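Search this site
Type and press enter

Draughts and the gap under an internal door

31 August 2022

The flat in Bremdale has nine internal doors, and until February I had never measured the gap under any of them. The heating log changed that. With the hall radiator off, the back room lost 2 degrees overnight more than the front one, although both have the same glazing and the same outside wall.

I started with the undercuts. Most were close to 9 mm, which is normal where a fan has to pull air through from other rooms. The back room door had been trimmed for a carpet that is no longer there, and its gap was around twice that.

A brush strip fixed to the inner face closed most of it. I used the Urner type with the aluminium carrier, cut to length with a junior hacksaw. Check the hinge side first — a dropped hinge gives a tapered gap, and a straight strip will drag at one end. Packing the lower hinge with thin card cured mine. 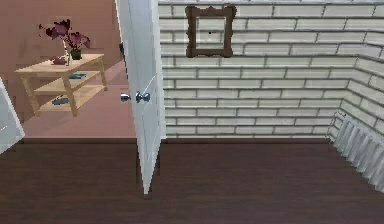 Blažena Urban wrote to say that closing the gap completely is a mistake in any room with a gas appliance, and that she would leave the undercut alone and seal the letterbox before touching anything indoors. The letterbox is next on my list.

286 shares
2 comments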